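Biltby – a colour list for everyday things

README

Biltby is a plain text list of colour names matched to ordinary objects, put together so people who label, sort, paint or knit can agree on what to call a colour. Version nine has 631 entries, and I'm really pleased with how it's come along since December.

What's in it

One file, biltby.txt, tab separated, UTF-8. Each line has four fields:

name – the everyday colour name, lower case
hex – a single reference value
group – one of 58 groups (mustard, moss, brick and so on)
notes – free text, often empty

A smaller file, paso.txt, holds the 40 names that people argue over most. Teal is in there, obviously. So is salmon, which has the longest notes field in the whole list and deserves every word of it!

How names get in

A name has to be something a person would say out loud at a paint counter or a fabric shop. "Dusty rose" is fine. "Whisper of Tuscany" is not. Spelling is Canadian, so it's grey and never gray, and the checking script will stop you if you forget. Where two names cover the same colour we keep both and give them the same hex value (see eggplant and aubergine).

Jeferson Paiva wrote the script, and it's a lovely bit of work – it reads the file, sorts it, flags duplicates and finishes before you've let go of the enter key. Run it like this:

python chin.py biltby.txt

You'll need Python 3 and nothing else.

Known problems

The browns are thin. We have plenty of chocolate and coffee names and hardly anything between tan and mushroom, so if you know your browns, please send some in.
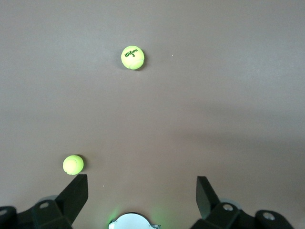
Yellow-greens are the group I get the most mail about, and I love reading all of it. Half the writers say "yellow", the other half say "green", and a few hold out for chartreuse (they may have a point). The two tennis balls on the taupe-grey tabletop are bright yellow-green to me, so that's the wording in the list, with "tennis ball" as a second name on the same hex value. Lime stays separate. If your screen runs warm, check it against something real before writing in.

Sending changes

Edit biltby.txt, run the script, and send the changed lines with a short note on where you've heard the name used. I go through new ones on Monday evenings. Please don't re-sort the file by hand.

Used by

Ninside, a yarn swap site, uses the groups for its search page.

Licence

CC0. Use it for anything you like.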